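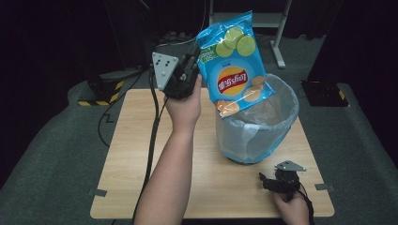
A blue potato chip bag held over a wastebasket.

Sunddale will collect soft plastic from homes starting in April, the town office said on February 18, 2023. The service begins in two districts, Oltham and Jurnlow, with 1,439 households together.

Chip bags, bread bags and plastic film must go in a clear sack, separate from the paper. The sacks are free and can be picked up at the library in Dawber Street.

"People ask us every week where the chip bags belong," said Birthe Bjarnason of the waste office. "Until now we had to say, with the normal trash."

In a small trial last fall, 117 homes took part. Grethe Steinarsdóttir, who lives in Oltham, was one of them and is content - but she wishes for bigger sacks.

The fee stays the same this year.

We use cookies to improve your visit. Accept | Settings

Contact the newsroom | © Sunddale News | Back to top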